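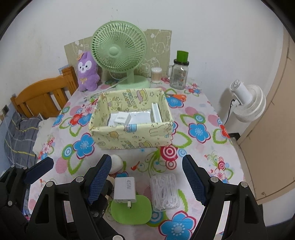 The table by the wall socket, with the rabbit bin in the middle.

Home | Shop | Table Clutter | FAQ | Contact

October
By Petrică Dumitrescu

Table Clutter: Your Questions

What goes in the fabric bin?
Chargers, small boxes, whatever has been wandering. Ours is pale yellow with cartoon animals on it, and I have made my peace with that.

Should I get one with a lid?
I wouldn't. A lid becomes a shelf by Friday.

Why do you own two containers of cotton swabs?
One is a box and one is a cylinder. Barış Dağdelen bought the second without asking whether there was a first. At 100 swabs a month we should be fine until retirement.

Can scissors live in the bin?
They can, blades down. Mine have orange handles and live wherever I last opened a parcel.

How do I keep a fan cord from crossing everything?
Put the fan at the back and run the cord behind it. I give this advice freely and have yet to take it.

Does the plush rabbit count as clutter?
Not in this house. It has seniority.

Will a patterned tablecloth hide the mess?
Big flowers hide crumbs very well. They also hide small things you need, so check before you shake it out.

Do you ship the bins to Bradgate?
Yes, Bradgate and Ngau both. Orders over 582 bins, please call first and tell me what happened to you.

We use cookies to improve your visit. Accept | Manage preferences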